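Wurnham water lab to test private wells at no charge through spring

2023-02-13

Residents of Wurnham who draw their drinking water from a private well can have it tested at no charge starting this month, the town's water department said.

The offer covers houses outside the area served by the town supply, mostly along the river road and in the hills north of Dradent. The department has set aside money for 527 tests, and bottles will be given out in the order that requests come in. Each household may ask for one test.

Private wells are not checked by the town. Owners are expected to look after them, and many have not had a sample taken in years. The department said it began to plan the offer after heavy rain last fall left standing water over a number of wellheads in the Marín valley. Several homeowners called afterward to report cloudy water or an earthy smell.

Samples will be tested for bacteria, nitrate, lead and arsenic. The bacteria test is the one that matters most after a flood, the department said, and it is also the one that depends most on how the sample is handled. Bottles must be kept cold and brought back on the day they are filled. A bottle left overnight in a car or on a porch will be turned away, and the household will have to start over with a new one. 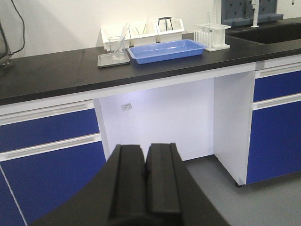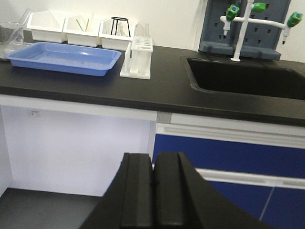 Bottles can be picked up at the front counter of the water department or at the Dradent branch library. Each one comes with a sheet of directions. The sample should be taken from an indoor cold water tap that is used every day, with any filter or screen removed first. The water should run for several minutes before the bottle is filled. The inside of the cap should not be touched, and the bottle should not be rinsed, as it holds a small amount of powder that is needed for the test.

Results will be mailed within 16 days. If bacteria are found, the department will call the household the same day the result is known and advise on boiling water and treating the well. A second test after treatment is included and does not count toward the total.

The cost of the program is being shared by the town and Jultix, a pipe and fittings company with a plant near Dradent. The department said the company will not see the results for any address. A summary for each part of town will be made public in the summer without street names.

By the department's records there are 3,000 private wells in the area, and some of the older ones may be missing from the list. Owners who are not sure whether their well is recorded can ask when they pick up a bottle. Being left off the list does not affect whether a household can take part.

Tenants may request a test without the owner's permission, but both will be sent a copy of the results. Wells used only for livestock or watering crops are not covered.

Filled bottles are accepted at the water department only, from 7 in the morning until noon on working days. The library cannot take them.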